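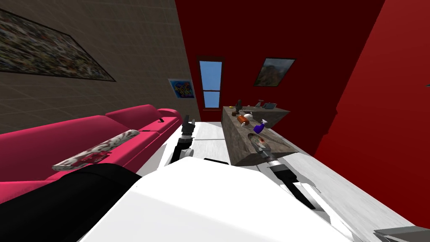

Wall color was the only environmental variable changed between builds of Horkia, the first-person exploration game used in this study. Geometry, furniture placement, enemy routes, audio and item positions were held constant, and the minimap was disabled in all builds. Each interior was coded by the surface class of its walls as they appear from the player's point of entry. A class is defined by hue and lightness together, so that two walls of the same hue can belong to different classes if one is clearly darker. The interior in Figure 5, with a gray-brown tiled wall on the left, a dark red wall at the far end and a brighter red wall on the right, is coded as three classes under this rule. An interior whose four walls share one paint value is coded as one class regardless of trim, pictures or shelving. Coding was done by two raters (Pomare and Kováčik) working from entry views without access to the player data. Disagreements were settled by a third rater, Štěpánek, who saw the views in a different order.

5.1 Builds

Five builds were prepared. In the Uniform build, all walls in all rooms used the same mid-gray paint. In the Room build, each room had one color that was not repeated anywhere else on the same floor. In the Direction build, color was tied to compass direction, so that every north wall in the game shared one color, every east wall another, and so on. The Mixed build combined the Room and Direction schemes by assigning hue by room and lightness by direction. The Scrambled build used the same set of paints as the Mixed build but assigned them at random, with the constraint that no two adjacent walls were identical. The random assignment was fixed once and used for all players of that build.

The Scrambled build is needed to separate the effect of color as information from the effect of color as decoration. Rooms with several distinct wall colors may be easier to remember simply because they differ from each other, even when the colors follow no rule. A comparison between Uniform and Mixed alone would not show which of these is at work.

All builds used the same light sources. Baked lighting was recomputed after each change of paint, since reflected light from a saturated wall tints the floor and ceiling near it. In the Room build this produced a faint cast at some doorways that was visible from the corridor before the room itself came into view. We considered removing the cast by hand and decided against it, as it would also be present in a shipped game that used the same color scheme. Its possible effect on the results is discussed in Section 5.4.

5.2 Players and procedure

Each build was played by 40 players, recruited through the public test list for Horkia. No player took part in more than one build. Players who reported a color vision deficiency on the intake form were assigned to a separate group whose data are not reported in this section. All sessions were run remotely on the player's own machine. The client rejected displays set to a night or reading mode where the operating system made this setting available, and otherwise asked the player to turn it off. We had no means of checking display calibration.

A session began with a free exploration phase of 900 seconds on the lower floor of the Zaltiritz house, the second area in the game. Players were told that they would later be asked to find items but were not told which ones. Doors were unlocked and enemies were inactive. At the end of the phase the screen faded to black and the player was moved to the entrance hall, facing the stairs.

The search phase followed at once. Players were given 6 retrieval tasks in a fixed order. Each task named an item by text and by icon, and the item was always one that could be seen without opening a container. After each retrieval the player was returned to the hall. A task ended when the item was picked up or when the player chose to skip it. Skipping carried no penalty, and the skip button was shown from the beginning of each task.

5.3 Measures

Three measures were taken for each task. Excess path is the distance walked divided by the length of the shortest walkable route from the hall to the item. Wrong entries is the number of rooms entered that do not lie on that shortest route. Turn-backs is the number of times the player reversed heading within a corridor and returned to the junction just left. A reversal inside a room was not logged as a turn-back, since many players circle a room to inspect it.

Path data were sampled by the client and smoothed before the distance was computed. Without smoothing, players using a mouse and keyboard showed longer paths than players using a controller, an artifact of small sideways steps near door frames. Input device was recorded and entered as a covariate in all models. Skipped tasks were kept in the analysis of wrong entries and turn-backs up to the moment of the skip and were left out of the analysis of excess path.

After the search phase, players completed a pointing test. They were placed in a room with the door closed and asked to turn toward the entrance hall. The angular error was recorded when they pressed the confirm key. The pointing test was given in rooms that had held no retrieval item.

5.4 Results

Excess path was highest in the Uniform build and lowest in the Room build, with Mixed close behind. The difference between Room and Mixed was not reliable. The Direction build gave only a small gain over Uniform on this measure, and most of the gain came from the later tasks. Wrong entries followed the same order. In the Scrambled build, players made fewer wrong entries than in Uniform but walked nearly as far, which suggests that they recognized rooms once inside them and were less able to plan a route from the hall.

The pointing test gave a different order. Angular error was smallest in the Direction and Mixed builds. Players of the Room build did no better than players of the Uniform build, although they had found the items faster. Knowing which room an item is in and knowing where that room lies relative to the hall appear to draw on different cues, and a color scheme that serves the first does not necessarily serve the second.

Turn-backs were rare in all builds and did not differ between them, with one exception. At the junction nearest the kitchen, turn-backs were more frequent in the Room build than elsewhere. The doorway there receives the strongest color cast from the room behind it, and it is possible that players read the cast as the color of the corridor. Session replays are consistent with this reading but do not settle it, as the camera direction in the replay does not show where on the screen the player was looking.

Input device had an effect on excess path even after smoothing. It did not interact with build.

5.5 Limits

The lower floor of the Zaltiritz house is built on a rectangular grid, and every wall faces one of the four compass directions. The Direction scheme cannot be carried over to curved or diagonal layouts without further rules. The Kostitz tunnels, which make up the fourth area of Horkia, have few flat walls at all and were left out of the study for this reason. Results may also differ for players who return to an area after a long break, a case the present procedure does not cover. Retention of the color rule between sessions is treated separately in the next section.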